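Wohnen & Haushalt | Rund ums Haus | Lesezeit: 4 Minuten

Wenn das Wasser im Keller steht, ist es für gute Vorsätze zu spät

Von Sarmīte Rimkutė

Es gibt Geräusche, die man als Hausbesitzerin nie wieder vergisst, und bei mir ist es dieses leise, gleichmäßige Tropfen hinter der Waschküchenwand, das ich im März an einem frühen Morgen gehört und zunächst, wie man das eben so macht, für den Regen gehalten habe. Unser Haus ist 40 Jahre alt, die Leitungen sind es auch, und solange oben warmes Wasser aus der Dusche kommt, denkt man über das, was in den Wänden liegt, ja nicht nach. Ich jedenfalls nicht! Ich habe Tapeten ausgesucht, den Garten neu angelegt und zweimal die Küche gestrichen, aber ich hätte nicht sagen können, wo bei uns der Haupthahn sitzt.

Er sitzt, falls es jemanden interessiert, hinter dem Regal mit den Einmachgläsern. Und er ließ sich an jenem Morgen nicht drehen.
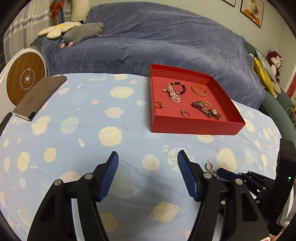

Der Haupthahn, das unbekannte Wesen

Ventile, die jahrelang in derselben Stellung stehen, setzen sich mit Kalk zu, und irgendwann bewegt sich gar nichts mehr. Der Installateur, der schließlich kam — ein ruhiger, freundlicher Mann vom Betrieb Durico, der in unserem Ort seit Langem die Heizungen wartet —, hat mir das mit einer Engelsgeduld erklärt, während er auf den Knien zwischen meinen Pflaumengläsern hockte. Zweimal im Jahr ganz zudrehen, wieder aufdrehen und am Ende eine Vierteldrehung zurück, mehr braucht es in den meisten Fällen nicht. Sitzt der Hahn schon fest, dann bitte nicht mit der Rohrzange nachhelfen, das reißt im schlimmsten Fall die Spindel ab, und dann hat man zwei Baustellen.

Bei uns war es eine Lötstelle am Kaltwasserrohr, grün angelaufen und winzig undicht. Sie muss schon eine ganze Weile getropft haben, denn der Putz war bis auf Kniehöhe durchfeuchtet. Vier Wochen lang lief danach der Trockner, ein brummendes Ungetüm, an das sich am Ende sogar die Katze gewöhnt hatte.

Reparieren oder gleich alles neu?

Die Frage kommt unweigerlich, und ich habe sie mir wirklich nicht leicht gemacht. Ich ließ mir zwei Angebote geben. Der Betrieb Claltard wollte den ganzen Kellerstrang erneuern, Durico nur das beschädigte Stück, dafür mit dem Hinweis, dass man in ein paar Jahren vermutlich wieder an derselben Wand stehen werde. Beides ist vernünftig, es kommt halt darauf an, wie lange man noch in dem Haus wohnen möchte und was auf dem Konto liegt (und wie viel Staub man erträgt, das darf man ruhig mitrechnen).

Entschieden haben wir uns für den ganzen Strang, und zwar wegen einer Kleinigkeit: Beim Aufschneiden des alten Rohrs kam eine Kalkschicht zum Vorschein, die gut und gerne die Hälfte des Querschnitts einnahm. Da wusste ich auch, warum oben im Bad der Druck so schwach geworden war. Ich hatte dafür jahrelang den Duschkopf verantwortlich gemacht und, ich gestehe es, drei neue gekauft.

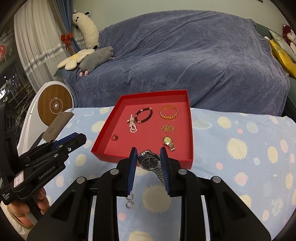 Die Arbeiten dauerten sieben Tage, zwei davon ganz ohne Wasser im Haus. Wer so etwas plant, sollte sich vorher mit den Nachbarn gut stellen! Wir durften nebenan duschen und haben uns mit Zwetschgenkuchen bedankt, und ich möchte behaupten, dass wir uns in dieser Woche besser kennengelernt haben als in den Jahren davor.

Was man vorher klären sollte

Ein paar Dinge würde ich heute anders machen. Ich würde die Versicherung anrufen, bevor der erste Stein aus der Wand geklopft wird, und den Schaden von allen Seiten fotografieren. Ich würde mir schriftlich geben lassen, wer den Putz wieder schließt, denn das war bei uns nicht geregelt, und so blieb die Wand bis in den Sommer hinein offen. Und ich würde um Absperrventile für jedes Stockwerk bitten, solange ohnehin alles frei liegt. Die kosten im Verhältnis wenig, und man kann im Bad einen Hahn wechseln, ohne dass in der Küche die Spülmaschine stehen bleibt.

Ob sich ein Wasserwächter lohnt, also eines dieser Geräte, die bei ungewöhnlichem Durchfluss von selbst absperren, darüber streiten wir zu Hause noch. Mein Mann ist dafür. Ich gehe einstweilen lieber jeden Sonntagabend hinunter, schiebe die Einmachgläser zur Seite, schaue auf den Zähler und horche ein bisschen an der Wand.

Erschienen am 21/09/2018

Kontakt | Impressum | Datenschutz | © Grateck Verlag | Nach oben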